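Leave the Chips Alone

By Evander Gourlay

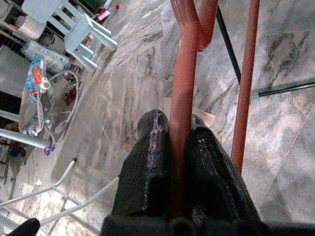 Most of what gets thrown out of a house in a given year still works. I have spent enough mornings at the transfer station in Reredholm to be sure of that much. People bring in chairs that hold weight, lamps that light, and carts that roll, and when you ask why, the answer is usually that the thing looked bad. Paint is the most common complaint. Take red tubing with small chips in it and lighter metal coming through underneath. A lot of owners would call that worn out. I would call it a metal frame with small chips in the paint.

My argument is simple. We have let the surface of things stand in for their condition, and it costs us money, space and a fair amount of decent steel. I think we should repair less for looks and more for use, and I think we should stop apologizing for owning things that show their age.

I came to this by way of a bad purchase. When I moved into my present apartment I had an old kitchen cart that I'd been given by an aunt. The enamel had worn off the handle and the lower shelf had a dent the size of a saucer. It rolled fine. I put it out on the curb in January and bought a new one for 400 dollars, in a shade the store called oat. The new cart lasted 11 months. One of the casters was held by a plastic socket, and when the socket split there was no way to replace it without replacing the whole base, and the maker did not sell the base. The old cart had bolts. I could have fixed anything on that cart with two wrenches.

I don't think I was unusually foolish. I had the same idea most people have, that a clean finish means a sound object. Sometimes it does. Rust that has gone through a weld is a real problem, and so is a crack in a chair leg. But a finish is put on last and wears off first, and it tells you very little about what is under it. A scratch tells you that something rubbed against it.

There is a repair shop on the east side of town run by the Szczepańska family. I take things there more often than I need to, partly because I like hearing what they turn down. They will not repaint a frame that is sound unless the customer insists. The daughter, who does most of the welding now, told me that a full strip and repaint on a small piece takes longer than fixing two broken ones, and the customer is back the next spring with fresh chips. If bare metal is going to sit outdoors, she dabs clear lacquer on the spot and charges 20 dollars. That's the whole service. People are often disappointed by it. They wanted the thing to look new, and she gives it back looking exactly as it did, only it won't rust there.

I understand the disappointment. A repair you can't see feels like a repair you didn't get. Shops know this, and many of them sell the paint job because it is the part the customer will notice. I have paid for that myself. I had a bicycle resprayed once and it came back beautiful, with the same loose headset it went in with.

The usual objection is that looks matter too. I agree that they do. I have to live with my furniture and I would sooner live with things I like to see. If you hate the green chair, paint the green chair. What I object to is the habit of treating ordinary wear as damage, as something that has gone wrong and has to be put right before company comes over. A table gets rings on it. A handle goes shiny where the hand goes. These are the normal results of using a table and a handle, and a household that can't put up with them is going to spend a great deal of money.

The other objection is that chips get worse. On some materials they do. Cheap veneer lifts once water gets under it, and you should glue it down the day you see it. Painted steel kept indoors mostly stays the way it is for years. It is worth learning which of your things belong to which group. You can learn it in an afternoon, and you'll probably find that the list of urgent jobs is shorter than you feared.

Manufacturers could help with this and mostly don't. Tastemau, which made my oat-colored cart, offers a touch-up pen for every color in its range and no spare casters. I wrote to ask about that and got a coupon. A smaller outfit called Pukau does the opposite. They sell plain steel stools in one gray primer coat, with every bolt and foot listed by part number, and they tell you up front that the coat will mark. I own two. They have marked.

What I would like to see is a bit of pressure from the buyer's side. Ask in the store how the wheels come off. Turn the chair over before you look at the fabric. Reredholm took in 4000 pieces of furniture at the transfer station last year, by its own tally, and the crew there will tell you that plenty of it only needed a screw, or needed nothing.

I went back for my aunt's cart, by the way, two days after I put it out. It was gone. I hope whoever has it left the dent in.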